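September 10, 2018

New Moon in Virgo yesterday, so tonight's session went to chart maintenance. Recast 17 natal charts with Placidus houses after finding that the old Wenel tables dropped daylight saving for Bastdale births. The Ascendant moved in every one of them. Two changed sign, both from late Leo to early Virgo.

Left the Mercury entries alone. The error there is under a minute of arc and falls inside the orb I use.
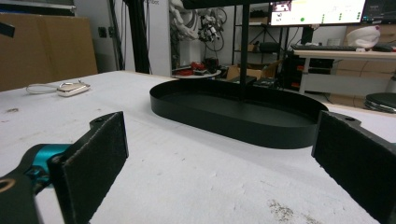
Black oval tray on the white table.

The full file now stands at 1,563 charts. I sorted by rising sign and marked the ones with an angle in the last degree for a second check against the birth certificate. Recorded times ending in :00 or :30 get a lower grade, as before.

Venus stations retrograde in Scorpio in October. I want the transit lists done before then, orb of one degree for the outer planets, two for Venus and Mars. Six clients have natal Venus close to the station degree. Their lists go first. Still undecided on true node or mean node.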